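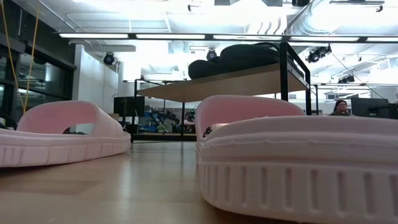

Molded footwear is the easiest place to start with one-piece construction, and most of you own a pair. A slide of this type has no stitching, no insole board and usually no glue. The upper strap and the sole come out of the same mold, so every line on the surface either was drawn by a designer or was left by the tool. Look at the pale pink pair and try to sort the lines into those two groups. The ribs along the side of the sole are evenly spaced and belong to the design. The thin uneven line near the lip of the sole comes from the molding process. On a drawing the first kind gets a dimension and the second kind gets a note.

Week 6 — Reading a molded part

Terms for this week

Parting line: where the parts of the mold meet. It can be moved, hidden in a groove or run along an edge, but it has to go somewhere.

Draft: the slight taper that lets a part leave the mold. Foam forgives more than rigid plastic does. Do not use that as an excuse to leave draft off your drawing.

Undercut: any shape that catches on the mold as it opens. The opening under a strap is the usual problem on a slide and is formed with a core.

Texture: a matte surface hides small flaws and scuffs. A gloss surface shows both. Texture is cut or etched into the tool and then copied onto every part.

Ribs and grooves

Vertical ribs on a sidewall do a few jobs. They break up a tall plain surface, which would otherwise look heavy on a thick sole. They give the hand something to hold. They also throw shadows, so the sole reads as deeper than it is. If you taper them, taper them toward the opening side of the mold. Tatsuya Aoki's notes from the December session cover rib spacing in more detail and are in the course folder.

Tool cost

Use the Granthorpe worksheet. Assume a tool price of 3,000 per size and a first run of 80 pairs, and work out the tool cost per pair. Then do it again with a run you think is realistic and say why you chose it. Left and right need separate cavities — people forget this every year.

Assignment

Bring one molded shoe or sandal to class. Draw the side view at full size and mark the parting line in red. Where you can't find it, mark your best guess with a dashed line. Add 2 section views, one through the strap and one through the heel. Pencil is fine.

Hand drawings to Valentina Huenchumán or Si-eun Kong before the lab. Late work goes in the tray by the door.

Reading: Trodier, chapter on foams, skip the part on adhesives.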